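Chapter 7
Bin Picking as a Purchased Kit

After reading this chapter you should be able to:
list the parts normally supplied in a bin picking kit and the parts the buyer must provide
read a vendor's cycle time and success rate and say what was measured
explain how bin walls limit the grasps an arm can reach
plan a short acceptance test for a kit before paying the final invoice

Key terms: bin picking, approach direction, grasp candidate, wall clearance, mispick, double pick, emptying rate, acceptance test

7.1 Why plants buy a kit

Chapter 6 treated the robot cell as something an engineering team designs from the ground up. Many small plants do not work this way. They already own an arm, often one bought years ago for machine tending, and they want it to take parts out of a bin and hand them to the next station. Several suppliers now sell this as a package. The buyer gets a sensor, a gripper, a computer with software already installed, and a few days of setup help.

We will use one such package through the whole chapter, the Petrenko kit sold by Stundville. It is a mid-priced product with ordinary strengths and weaknesses, and its manual is clear enough for students to follow. The competing Plunda kit comes up where the two differ in a way that matters to a buyer. Readers with access to another system should be able to match each section to their own manual.

7.2 What is in the box

The Petrenko kit ships in 2 crates. The first holds the depth sensor, its mounting bracket, the controller PC, and the calibration plate. The second holds the gripper, the flange adapter, the air and signal lines, and a bag of cable ties that most installers replace with better ones.

The kit does not include the arm, the table, the bin, the safety fence, or the air supply. The price list puts this in a footnote, and first-time buyers miss it. A plant with no compressed air near the cell should get a quote for the line before ordering anything. The Plunda kit uses an electric gripper and avoids the problem, but its fingers close more slowly and its payload is lower.

Software is licensed per cell. The base license covers one part type at a time. Mixed bins, with two or more part types lying together, need the extended license. Sales staff do not always raise this unless asked.

7.3 Reading the numbers

Stundville's data sheet gives a result from an in-house trial of 1,323 pick attempts. Before using a figure like this, find out three things. What was the part? How full was the bin when the trial started, and how empty when it ended? Was an attempt counted as failed if the part was picked but dropped on the way out?

The third question is the one that changes purchase decisions. A part lifted and then dropped back into the bin costs a full cycle. Some vendors log it as a successful grasp. The Petrenko software logs grasp and delivery separately, and the buyer should ask for the delivery column.

Emptying rate is a different measure. It is the share of parts removed before the system stops and asks for help. The first layers of a full bin are easy, with many parts on top and well clear of the walls. The last few parts take more time and produce most of the stops. A trial run only on full bins says little about a night shift.

7.4 The bin as part of the machine

Students tend to treat the bin as a container and nothing more. In practice its walls decide which grasps are possible. The wrist is wider than the fingers, and the cables and hoses around it are wider still. A part lying against a wall may be plainly visible to the sensor and still be out of reach for a vertical approach.

Sloped walls help, as they let the wrist come in lower near the rim. Bare metal floors are durable but reflect light unevenly, and the depth data may have holes in it. The Petrenko manual recommends a test scan of the empty bin before any part is loaded.

The bin must also stay where the software thinks it is. A bin that shifts by a finger's width after calibration will cause collisions. Fixed stops are best for production. For trials, a clamp on the rim is common, with tape on the table to mark positions.

Figure 7.1 A trial with green and reddish-brown blocks in a metal bin. The gripper is empty and the blocks lie apart from it, at the other side of the floor. Note the cable bundle looped at the wrist and its width compared with the finger below.

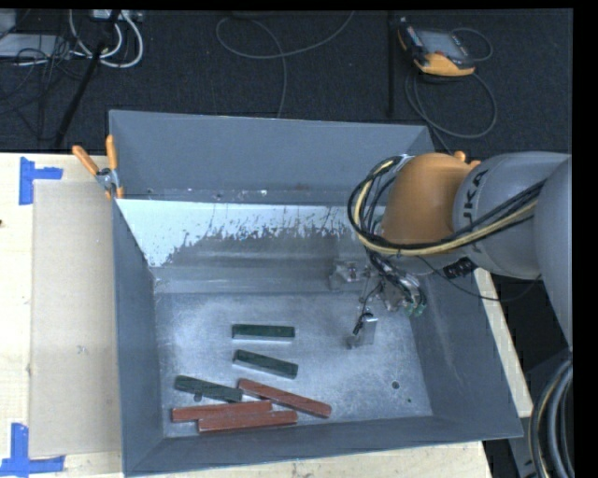
7.5 Planning an acceptance test

An acceptance test is agreed in writing before the order is placed. It states the part, the bin, the starting fill, the number of bins to be emptied, and the result that counts as a pass. Stoltside, a contract packager whose July installation is studied at the end of this chapter, specified 78 parts per bin and allowed 2 operator stops per bin.

Use your own parts, including the scuffed and oily ones. Use the bin from your own floor. Run the test at the time of day when light from doors or windows is at its worst, and leave the settings alone between bins. If the supplier's technician changes a parameter, the count starts again from the first bin.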